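How I Repaint Old Wooden Shape Blocks

4 min read

I have a soft spot for beat-up toy blocks. My latest batch came out of a bin at the Narklow thrift store, all faded and chewed-looking, and I had them bright again over one weekend (with a lot of drying time in between, so it's not as heroic as it sounds). I've done several sets this way now and it's a very forgiving project!

You'll need 120 and 220 grit sandpaper, a damp rag, a small flat brush, water-based paint in whatever colors you like, and a clear topcoat. For anything a kid will handle, read the label and buy paint and topcoat that are rated as safe for toys once cured. I don't bend on that one.

Start with the 120 and knock off anything flaky. You don't have to get down to bare wood. Cubes and cylinders go fast, you just rub them on a sheet of sandpaper laid flat on the bench. Stars are slow. I fold a strip of paper in half and run the crease down into each inside corner, and I do the same with the dip at the top of a heart. Then go over everything lightly with the 220 and wipe off the dust.

Paint the sides first, thin, and stand the block on its end to dry. Two thin coats beat one thick one every time, especially on stars, where the paint loves to pool between the points. I wait up to 40 minutes between coats, less if the garage is warm. Do the top face, let it dry, flip it, do the bottom.

I stick to red, blue, green and yellow, and I like to spread the colors across the shapes so there's a red star and a green star, a red cylinder and a green one, and so on. It makes for better sorting games later.
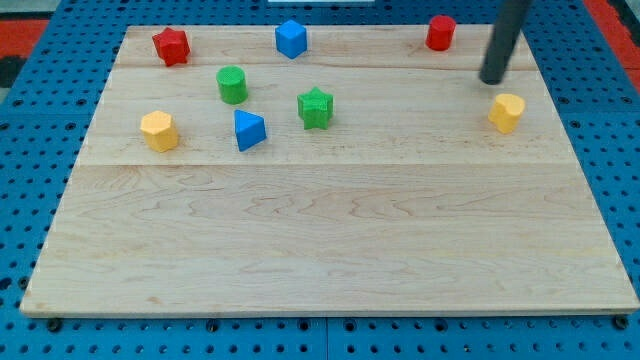 Can I skip the topcoat if the paint already looks good?

You can on a set that only sits on a shelf, but blocks that get knocked together will chip much sooner without it.

For the topcoat I do two coats, with a very light rub of 220 after the first one. The grain lifts a little when it gets wet and you'll feel it as a fuzz on the end-grain faces. Don't press hard or you'll go right through the color on the edges (ask me how I know).

Then leave them alone for the full cure time on the can. Mine says 7 days. They'll feel dry long before that, but if you stack them early they stick to each other and pull off little patches of paint when you separate them. I lay mine out on wax paper on top of the bookcase, spaced so none of them touch.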